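## 4. What people told us about pouring by eye

I should say up front that I came to this project as somebody who cooks without measuring, and I had a soft spot for the eyeballers from day one. My co-authors did not. We argued about it for most of May, and you can probably still feel the argument in how this section is put together. (The statistics are all in Section 5, so if that's what you're here for, skip ahead, no hard feelings.)

The question behind the interviews was simple enough. When a home cook follows a recipe that says "one cup of milk," what do they do? Do they get out the cup? Do they fill it to the line, or near the line, or do they tip the carton over the bowl and stop when it looks right? We had 203 people keep kitchen diaries for us through the Grirley recipe app, and between them they logged 3684 separate additions of liquid. Water, milk, oil, stock, vinegar, a surprising amount of pickle juice. I read every entry, some of them twice, and I still think about the person who wrote only "glug" for nine days running.

### 4.1 The words people use

We had planned to sort the entries into measured and unmeasured. That lasted one afternoon. So many cooks wrote things like "1 cup, ish" or "half a cup plus the bit left in the jug" that the two piles were useless, and I ended up with a third pile I called *measured then adjusted*. It's an ugly label and I never came up with a better one.

That third pile is where the fun is! Cooks in it will take real trouble over the first amount, even crouching down to check the line, and then throw in an extra splash without blinking. When I asked about this in the follow-up calls, I kept hearing that the measured part was "the recipe's" and the splash was "mine." One woman told me her splash had been the same size since she got married. I asked her to pour it for me over the video call and she did, straight into the sink, and then laughed because she had no idea how big it was either.

Oil behaved differently from everything else. Hardly any of our cooks measured it for frying, including the ones who measured water for pasta, and several seemed a little offended that I'd asked. For baking, the same people got out the spoons. I had expected people to be either careful or not careful, the way I think of myself as not careful, and the diaries just didn't look like that. Carefulness followed the dish around.

### 4.2 The vessel matters more than I thought

Of all the additions, 627 came with a note on the container used, which we hadn't asked for and were very glad to get. Mugs turned up a lot. So did jam jars, baby bottles, the lid of a thermos, and a plastic scoop that had come with laundry powder (washed, I was assured). People get attached to these things. A few had lost the original measuring cup years ago and had worked out what the favorite mug held by comparing batches of pancakes, and they trusted that mug completely.

Clear containers were talked about in their own way. Cooks who owned a glass jug said they could "watch it come up," and they described stopping the pour slightly early and letting the last of it run in. Cooks with metal cups talked about the rim, and about spilling. We'd written our diary form as if a cup were a cup, and if I ran the study again the container would be the first box on the page.
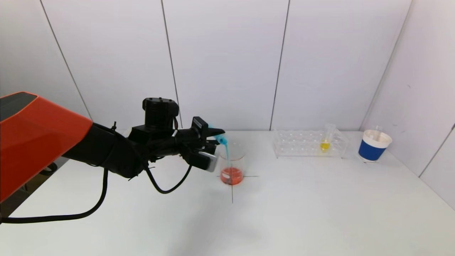 Reading the level is its own small skill, and our cooks were split on how much of it they had. Many had never been shown to get their eyes down to the line, and those who had been shown mostly credited a school science class and not anyone in a kitchen. Color came up too. Milk was called easy and water was called hard, and one cook said she'd add food coloring to her water if the family would put up with blue rice. I see her point when I look at Figure 1, where the bright blue stream is easy to follow all the way down into the beaker and the orange-red layer in the bottom stands out plainly through the glass, while the graduation marks on the side are faint enough that I have to hunt for them. A lot of kitchen jugs get like that after enough washing, and our cooks complained about it at length. Some had redrawn the lines with nail polish.

**Figure 1.** Pouring a colored liquid into a graduated glass beaker.

### 4.3 Second helpings, and things I'm unsure about

We also asked about adding liquid to something already in the container, mostly because the Trindeo bread recipes in the app tell you to pour the oil in on top of the water and read the total. I wish we'd asked more. Cooks who did it that way said it saved washing up, and they also said they lost track of where the first liquid had stopped. Two of them started over from scratch at least once. Everyone else seemed to shrug and carry on, and as far as I can tell from the diaries, they ate the bread.

There are some obvious holes in all this. People who use a recipe app are people who use recipes, so the true eyeballers, my people, are probably missing. Writing down what you poured also makes you look at what you poured, and several cooks admitted they had started using the cup more because of us. I don't know how to correct for that. One of my co-authors wanted to leave out the first week of each diary, and we tried it, and the three piles stayed close to the same size, so the full set is what we report.

The follow-up calls were done in the early evening, when a lot of people were cooking anyway. I'd recommend it to anyone doing this kind of work. You hear the pan, you hear the tap running, and now and then somebody says "hang on" and puts the phone down, and when they come back you can ask them how much they just put in.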